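Home | Talks | Notes | Archive

Can It Do the Laundry Yet? Speaker notes, Skestorstead open day, 2020-08-22

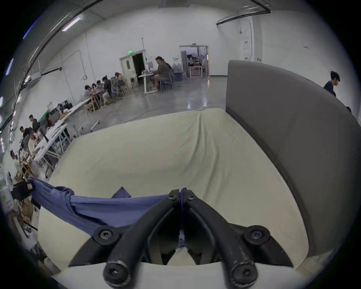

Slide 1. Two fingers, one blue cloth, one sofa cushion.

Let the slide sit for a few seconds. Ask who picked something up off a sofa this morning. (Hands go up, they always do.) Now ask who remembers doing it!

Point at the fingertips. The cloth is crumpled, and only the pinched part is pulled tight. The rest hangs in folds, and every one of those folds is a puzzle if you're a machine. Where's the corner? Is that an edge or a crease? I love this problem.

Slide 2. Hard objects first. Mugs, blocks, boxes: a mug keeps its shape when you grab it. Tell the Godeo story, keep it short. Our July run at Kofler was 300 tries at lifting a towel from a flat surface and 222 of them came up clean. Then we asked for a fold in half and got 86 out of 300. Pause there. People laugh, but I was thrilled with 86.

Slide 3. Shop floor. Same trouble, different cloth: rags, seat covers, gloves, cable. Bolts are easy by comparison. If someone asks about Grumura, say their bin-picking work is great and it's all rigid parts so far.

Slide 4. So, yet? My answer is "some of it, slowly, with a person nearby." Picking up one cloth, yes, pretty often. Tidying a whole sofa, no. Putting a fitted sheet on a bed, please don't ask me (someone will ask me).

SKIP if running late: the 2 fingers versus a full hand argument. Good one for the break.

Slide 5. Video, sound off. Talk over it. Watch the second grasp, where it lets go and tries lower down. That little retry is my favorite thing in the whole talk.

Questions. Repeat them into the mic.

Recent talks
Why Socks Are Hard
Godeo: One Year of Towels
What a Gripper Feels
Notes from the Kofler Workshop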